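Clarkine toaster, two slice long slot. Had it since January, replaced the Brutano that tripped the breaker every other morning.

Good first. Even color on both sides, wide slots, lever feels solid. I cut my bread thick and it goes in without a fight - mostly. 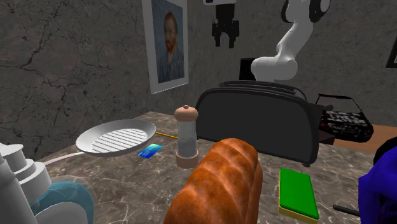 Does it handle frozen bread? Frozen slices come out fine on 4 with the defrost button, a bit pale at the crust end.

Bad stuff. The beep. Loud, three times, no way to turn it off. Crumb tray sticks and then lets go all at once so do it over the sink. Cord is short, I had to move evrything down the counter.

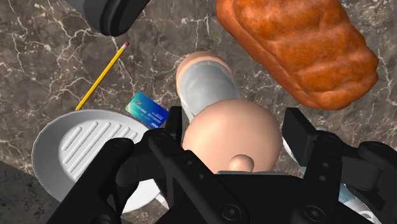
*Veined stone counter, pan and bread.*

Bagel setting is useless, burns the cut side and leaves the back cold. My neighbor Lizeth Espinoza has the same one and says hers does it too. Wrote to Clarkine, got a form reply.
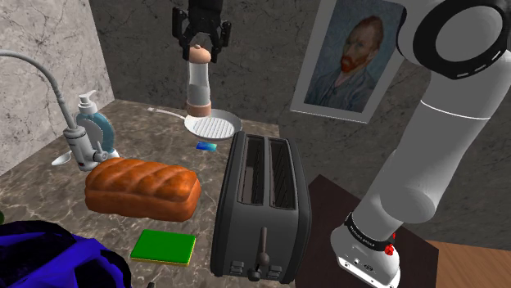
*Last changed: Feb 28, 2020*

Paid 178 for it wich is too much for a toaster. Would I buy again? On sale, yes. Full price no - get the smaller Paulauskas and spend the rest on butter.

Edit: lever still fine, beep still awful.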